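The Flostar Trial

The Flostar people gave me 23 days to decide, no card needed, and I'd burned through 21 of them arguing with my sister Celeste.

"You hired a gripper to tidy up," she said. "You've got hands, Kgomotso!"

I do have hands. I also had Mum's whole laundry to sort before the house sold (she kept everything, and I mean everything), and the kit was $409 a month with training thrown in. You hold the thing, you do the job, it learns the job. That was the pitch, anyway, and Mr Toledo at the shop had such a nice voice on the phone.

So I practised. Pegs first, then socks, then the grey plastic hanger with the hooks, the one Mum used to dry her stockings on. I laid it on the white table next to her brown woven basket and came at it slowly, fingers open, the way the booklet said.

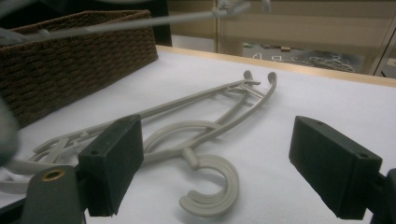
Celeste had gone quiet behind me. I thought she was working up to another crack about my hands, but when I looked around she was staring at the hanger.

"She hit me with that once," she said. "Over the good scissors."

"That was me. I had the scissors."

"No, you hid them. I got hit!"

We had to sit down on the floor, we were laughing so hard. When Mr Toledo rang on Monday to ask how we were finding the product, I told him we'd keep it till August.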